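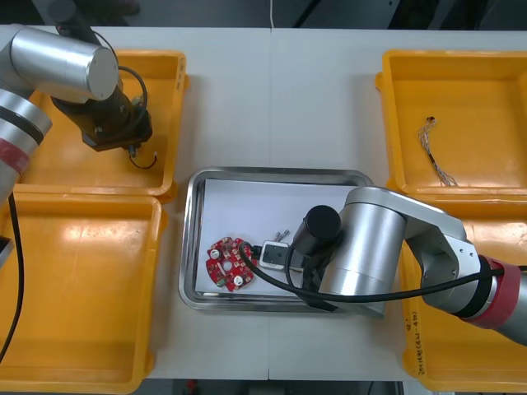
Venue Readiness Checklist: Author Readings and Book Signings
Ponar Hall, main auditorium and lobby
Inspection date: 16 May 2021
Event type: ticketed reading, seated audience, signing line after the program

Status codes: OK = meets requirement. FIX = correct before doors. N/A = not applicable to this event.

1. Exits and aisles

1.1 All exit doors open fully from inside without a key. OK
1.2 Exit signs lit, including on battery test. FIX
Comment: Sign over the balcony stair, house left, went dark on battery. Work order placed with Manurung Electric. Balcony stays closed until the sign passes a retest.
1.3 Center and side aisles clear of chairs, bags and camera stands. OK
1.4 Posted capacity matches ticket count. OK
Comment: Posted capacity is 2,504. House seats held for the publisher are included in the count.

2. Stage

2.1 Lectern stable, casters locked. FIX
Comment: Rear left caster does not hold. Use the fixed-base lectern from the rehearsal room.
2.2 Stage edge marked with white tape along full width. OK
2.3 Steps have handrail on at least one side. OK
2.4 Interview chairs set no closer than 3 feet to the stage edge. OK
Comment: Measured with the rug in place. If the rug is removed, measure again.
2.5 Microphone cables taped flat where they cross a walking path. FIX
Comment: Run from lectern to stage box was loose at two points. Retaped, needs second look after sound check.
2.6 Reading light does not heat the lectern surface. N/A
Comment: Battery clip light in use.

3. Lobby and signing area

3.1 Signing table clear of the main doors by at least 8 feet. OK
3.2 Line posts placed so the line does not block restrooms or the elevator. FIX
Comment: Line as drawn crosses the elevator landing. Turn it at the coat check and run it along the window wall.
3.3 Book cartons stacked no more than 6 high, heaviest at the bottom. OK
Comment: Breso Books delivers hardcovers and paperbacks in different carton sizes. Do not mix sizes in one stack.
3.4 Box cutters closed and stored when not in use. OK

4. Accessibility

4.1 Wheelchair spaces open and on level floor. OK
4.2 Assistive listening receivers charged and tested. FIX
Comment: Three units did not hold charge. Replace batteries.
4.3 Sign language interpreter position lit and visible from reserved seats. OK
4.4 Ramp to stage available for author and guests. OK

5. Recording

5.1 Uvby Radio equipment kept out of aisles. OK
5.2 Power for recording on a separate circuit from stage lighting. OK
5.3 Notice of recording posted at each entrance. FIX
Comment: Missing at the side entrance.

Retest all FIX items before doors. Next full inspection: June, ahead of the poetry series.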